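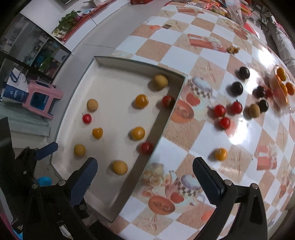 A reader wrote in to ask whether cherry tomatoes really need to be kept out of the refrigerator, when her mother always put them straight in the crisper and lived happily with the result. Fair enough, and I've eaten plenty of cold tomatoes in my life, but I do think they taste of more when they've sat out.

Home | Kitchen | Pantry | Laundry | Garden | Newsletter

Sorting small fruit on the kitchen table

I like to do my sorting on a tray with low sides, because round things roll (and they always roll toward the stove, where I can't reach). A metal one is nice and easy to wipe. Spread everything out in one layer, let the reds and the oranges mix if they want to, and feel each one gently as you go. Anything split or soft goes on a small plate to be eaten today, or into a pan with a little oil and salt — 16 minutes on low heat and you have something lovely for toast.

Leave the green stems on until you're ready to eat. Don't wash the lot ahead of time, either; rinse what you need and dry it on a towel.

Kiwis that are still hard can go in a paper bag with an apple. Check them every day, and once they give a little under your thumb, move them to the fridge.

For the tablecloth, tomato juice comes out best with cold water right away. If it has dried on, soak the spot in cool water with a spoonful of dish soap for 40 minutes, then wash at 100 degrees and hang it up damp — mine hardly needs ironing that way.

Last updated December 18, 2024

Whitlock Kitchen Notes uses cookies to remember your settings. Accept | Manage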